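The upper floor at Vallejo: a small gallery of our workroom

Gevia moved into the upper floor of the Vallejo building last spring, and many of our friends and clients have asked how it looks now. Most of them saw it only one time, when it was still full of boxes. I promised a gallery and I took a long time with it. The page goes slowly through the room, with some words for each corner and the cost of a few things, as several people wanted to know what we paid.

The room has 66 square meters and it is reached by one stair. Before us it was used by Clustine, a small publisher of maps. They left us the floor, the railing, a good number of nails in the walls and a cupboard that did not pass through the door. We still do not know how it came in.

The floor

The boards are brown wood and they are old. When we signed the contract, Ultan Fahy wanted to sand them and put new varnish, and he asked for an offer from a company. The offer was 2,287 for the complete floor, with three days in which we could not enter. We discussed it for one lunch and decided to wait. The scuffs stayed, and also some pale streaks where furniture was pulled from one side to the other, by Clustine or by us. I have learned to like them. A new floor would make me nervous each time somebody moves a chair.

We clean it with water, a little soap and a flat mop. A very wet mop is bad for the boards, they lift at the ends. Baltasar Moya learned this near the window and the two boards there are now a bit higher than the others. Please lift your feet.

The stair and its railing

You come up and the first thing your hand touches is the rail. It is wood on top, with dark metal bars under it. The metal was painted many times, and on the lower part of the stair you can find an older color if you look from close. We did not paint it again. Julián Zabala oiled the handrail two times in the summer, with a cloth and much patience, and it became soft to the touch.

The tables

We looked for tables for many weeks. New ones of a good size were too expensive for us, so we bought second hand, and they do not match. The first ones came from an office which was closing, at 195 each, and we carried them up the stair ourselves with the legs taken off. Keabetswe Sithole measured the turn of the stair with a piece of string before we bought anything. I recommend the string to everybody.

White legs and a wooden top was the only rule we gave ourselves. The tops can be darker or lighter. At the beginning I wanted all of them in the same tone, then I saw them together in the afternoon light and stopped asking for it.

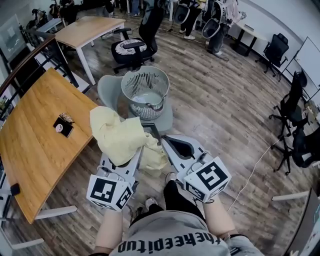

Text and photographs: Nuria Alcaraz, Gevia - the upper floor, Vallejo

A pale yellow cloth and the round white basket, which has found its place on the seat of a gray chair. To the left is the table with the warm orange-brown top, close to the stair railing, and farther back the lighter table with the black mesh chair in front of it.

The cloths

An office has more washing than you think. We have cloths for the tables, towels for the small kitchen, and the covers of the chairs. In the first months they were hanging everywhere, on the rail, on the backs of the chairs, one time on the printer. Now everything goes into the basket, and when the basket is full, the person who notices it takes it home. The system is not very just. Keabetswe notices much more often than the rest of us, and in December we bought her a big box of washing powder with a ribbon, as an apology.

For the tables we use old cotton, cut from bed sheets and shirts. Microfiber is also good, but it catches on the rough edge of the older tops and leaves small threads. The yellow ones are for dust and for dry work only. For coffee we take the gray ones, where a stain makes no difference. A visitor cannot know these rules, and he is forgiven.

When they come back clean they should be folded in three and then in half, so they stand in the drawer one behind the other and you can take one without moving the rest. This was my idea and I am the only one who does it completely. Ultan rolls them. Baltasar puts them in the drawer as they are and closes it quickly.

The basket

It is plastic, with slots all around, so the air passes and a damp towel does not begin to smell before the evening. There is a little red on the handle at the rim. I like that the shape is round, as it has no corners where a sock or a small cloth can hide. Also it is light enough to carry down the stair with one hand, and the other hand stays free for the rail.

A basket on the floor gets kicked, at least in our office. On a chair it is at a good height, and nobody must bend down to look for a cloth at the bottom. The problem is only that the chair is then not a chair. If you come to visit and need a seat, please move the basket to a table and put it back after.

The chairs

We have two families. The gray ones are smooth and molded, easy to clean, you pass a cloth and it is done. They are very good for a meeting of one hour and less good for a day of work. The black mesh chairs are for the long hours. Their backs let the air through in summer, but the seats were worn when we got them, and some had marks that did not go away with any soap.

Julián's mother had a piece of white patterned fabric, and he offered it for a seat. He put it over the cushion, pulled it tight and fixed it from under. I thought it would move after a week. It did not, and now people choose that chair before the others. There is a piece of the fabric left and a quiet discussion about which chair should be next.

If you want to do the same at home, some advice from his experience:

Wash the fabric first and iron it. His first try was not washed and it became smaller later, with folds in the corners.

Cut it larger than you believe, a hand wide on every side. You can remove what is too much at the end.

Begin in the middle of each side and go to the corners. The pattern stays straight in this way.

Take the cushion from the chair if the screws permit it. On ours one screw was damaged, and Julián worked lying on the floor, which he does not recommend.

Small things on the tables

There is a rule that in the evening the tables should be free, and there is the real life of the tables. A phone, a wrapper from some sweet, a pencil, the key of the bicycle. I wanted first to make the gallery with everything put away, and Ultan told me that then it would be a gallery of some other office. So I left the things where people had put them.

We do have a bowl for lost objects near the door. At this moment it contains an earring, a coin from another country, and a remote control for which we have no machine. If it is yours, please write to us.

The walls

Clustine's nails were useful at the end. We hung on them what we had, and the places of the pictures were decided by the nails, with the result that some hang a little high. Baltasar is tall and finds the height correct. I made a list of what is worth a new hole in the wall, and it is a short list.

The paint is white with a drop of gray. We did it ourselves on two weekends, with rollers lent by Gallska, the shop on the ground floor. They sell lamps and frames and they know which wall takes a nail and which one breaks in pieces. One of ours breaks in pieces.

The light

In the morning the room is cool and a bit blue, and it is the best hour for reading on paper. After lunch the sun comes over the orange-brown table and you can see every place that was not wiped. I do the cleaning of the tables at four o'clock for this reason. In winter we have lamps, three of them bought downstairs, and one very ugly one that came with me from my old apartment and gives the best light of all.

What it cost

The complete furniture, with the chairs and the material for painting, was roughly 700 more than what we had planned. Most of this difference was shelves. We bought cheap ones, they bent under the books, and then we had to buy others. The cheap ones are now in the kitchen and hold tea, which is not heavy.

What is not finished

The cupboard of Clustine is still here. Keabetswe wants to cut it in two and make two low cupboards from it, and Ultan wants to keep it as it is and put plants on top. The window near the raised boards needs a curtain, and I have the fabric but not the rod. A second basket would be good also, so the clean things and the used things do not travel together.

Questions about where we found something can be sent to the office, and I answer most of them in the same week. If you want to see the room, come between ten in the morning and noon, ring at Gallska if our bell does not sound, and hold the rail when you come up.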